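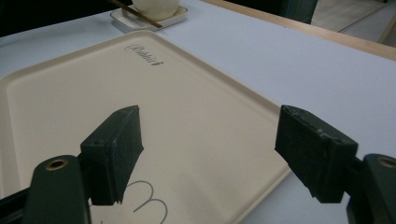
Good habits with a hand-held gripper start well before you squeeze anything, and if you've just joined us as a demonstrator I'd love you to read this page through once with a cup of tea before your first shift. Most of what goes wrong in a recording goes wrong in the first few seconds, when people are still getting comfortable. So we begin with the fingers. Have a look at the black pads and you'll see the top edge of the left one is slightly worn and the upper corner of the right one is scuffed and chipped, and that sort of wear is exactly what belongs in your pad log before you record a single take.

Starting the pad log

The log is a plain sheet, one line per shift. Write down the gripper number, your initials, and what you see on each pad: worn edge, chipped corner, anything lifting. Left and right are always as you see them from behind the tool, with your hand on the grip. (We had months of entries where half the crew meant the other way round, and poor Firdevs Keskin had to sort them out by phoning people.)

A scuff on a corner is fine to work with. A chip that reaches the flat gripping face is not, and neither is a pad that moves when you push it with your thumb. Put that gripper on the red shelf and take another. Please don't glue it yourself, however handy you are. Spare pads are in the drawer marked Skodgate, and Mutua Minja fits them on Monday mornings.

Opening and closing

Open the fingers all the way and close them all the way, 13 times, slowly. It feels like a lot the first time, I know, but you're listening as much as looking. Both fingers should travel together and meet in the middle. If one side lags or you feel grit, stop there and write it down.

Wipe the pads afterwards with a damp cloth and let them dry. No spray cleaner on the pads, ever! It leaves a film and everything slides for the rest of the day.

Setting the table

Tabletop tasks live or die by how you lay things out, and this is where our rules are a bit fussier than you might expect.

Leave yourself room to come in from the front without brushing anything you don't mean to move. A tray can sit at an angle, in fact we'd like it to, as long as you change the angle between takes. If every tray is lined up square with the table, the policy we train learns square trays and gets in a terrible muddle in anybody's real kitchen. Same goes for small dishes. Near, far, left, right, move them about.

Long thin things like sticks and spoons need a little extra thought. Resting across a dish is a perfectly good starting position, but check it won't roll off when you bump the table with your hip. If it rolls, reset and begin a new take. Don't catch it with your free hand, because your free hand must never come into the recording.

Food and food look-alikes are both allowed. Real food gets one shift and then goes in the green bin, and the pads get wiped after each take that touches it. Write "real" or "model" on the sheet so the labelling people aren't left guessing.

Recording a take

1. Hold the gripper still over the table with the fingers open, and count to three.
2. Approach at the speed you'd use to pass somebody a full cup.
3. Close until the object is held, then stop squeezing. New people nearly always squeeze too hard, me included when I started.
4. Lift, move, set down, and let go fully before you back away.
5. Hold still again for a count of three, then end the take.

If you fumble, keep going and mark the take as a fumble. Qusai Chamoun, who wrote most of the Prendano handbook these rules come from, is very firm on this one. An honest fumble with a recovery is worth having. A fumble with no mark against it does real harm, as we learned in July when we had to go back through 316 takes by eye.

Don't go past 100 takes in a shift, and have a proper break at 59 or earlier if your wrist is talking to you. Catalina Ocampo keeps the roster and would much rather shuffle it than have you sore.

Packing up

Close the fingers, wipe the pads one last time, and look them over again in good light. If a mark has grown since the morning, add it to your line in the log. Grippers go back in the case with the pads facing up, nothing stacked on top. The case goes to the Seto room, and the sheet goes in Baltasar Riquelme's tray by the door.

Page last updated 22nd January. The section on real food is new, so have a read of that even if you've been with us for ages.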